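Subject: Re: Fekgate inquiry - anyone still have their 1988 letters?

On September 28, 2025, a list member wrote:

> My mother was at Fekgate from August 1988 and we have just heard the
> inquiry will take statements from families as well as former patients.
> Does anyone know if they want the original letters or will copies do?
> I don't want to mail off the only ones we have.

Copies are fine! I called the inquiry office when my own packet came (all 278 pages of it, my poor kitchen table) and the woman on the phone said please do NOT send originals. Scan them or get them photocopied, front and back, and keep the envelopes if you still have them, because the postmarks helped us pin down when my aunt was moved to the Prosstead ward. Her chart had it wrong by months. 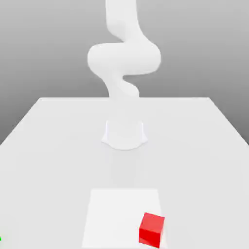
The other thing I'd say is to ask for the visitor log while you're at it. It's a separate request from the medical records and they won't send it unless you name it. Ours came with whole weeks blacked out, so I've appealed, and my reference number ends in 3263 if anybody wants to mention it in their own appeal. I don't know if that does any good but it can't hurt.

Tzanetos took my statement and were very kind, let me stop twice and didn't rush me. I've heard mixed things about Mutis (slow to call back, mostly) but that was last year and they may have more staff now.

Is your mother giving a statement herself, or are you doing it for her? There's a different form if it's you. I have a blank one and can send it off list.

Hugs to you both, it's a lot to dig up again.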